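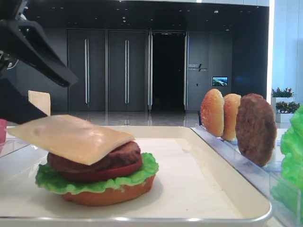 Photo: Renato Bañez / Trudadden Workshop

Notebook entry, August
Sheet 32. Burger set, assembly order and tray layout

The stacking order was revised this morning and is entered in full so that the previous sheet may be withdrawn. From the tray upward: bottom bun, lettuce, tomato, patty, cheese. The earlier order placed the tomato above the cheese. Colleagues working from the old sheet should strike it through and initial the margin.

The lettuce remains directly on the bun. Its ruffled edge is wider than the bun and shows on all sides, most clearly toward the front, and this has been accepted. A proposal to trim the leaf was considered and declined. The Castillo display drawing shows a full leaf, and a trimmed one would have to be replaced at our cost if the client objected.

The tomato is to lie flat before the patty is added. If it is seated off center the patty leans, and the cheese follows it. Correct the tomato first. Pressing down on the patty does not help and marks the finish.

Cheese. The slice is thin and square with slightly rounded corners. It reaches the patty at an angle, with one edge down and the other still raised, and in that position it overhangs the left side of the burger. The final placement should be judged only when the slice is lying level. An even overhang at the corners is preferred. The note on sheet 20 asking for the corners to line up with the front of the tray is withdrawn.

Holder. The clear rack stays to the right of the tray. The two bun halves stand on edge at the back, one directly in front of the other, with the spare patty nearest. The large lettuce leaf has its own clear compartment farther to the right and is not to be moved in with the buns, where it catches on the dividers. Parts go back in the same order at the end of the session.

The acrylic shows fingerprints under the bench lamps. Wipe with the soft cloth only. The blue paper towels leave fine scratches, as the older Hornier holder demonstrates.

Tray. The white tray with the raised rim has been adopted for this set. The colors of the parts are easier to check against it than against the gray mat. The burger is built left of center, which leaves clear space beside the holder.

Stores. Replacement cheese slices have been requested from Grarari under order 181. The supplier was asked to match the present cream-tan color; the alternative sample was a strong orange and was rejected by all who saw it. The request also covers one tomato slice. No further lettuce is required.

Outstanding:
Label the compartments of the holder on the underside, where the labels will not show.
Confirm with Castillo whether the top bun is to be displayed on the burger or beside it.
Return the gray mat to the cabinet.
File the withdrawn sheet with the others from the same series.

Entry closed 2000 hours. R. Bañez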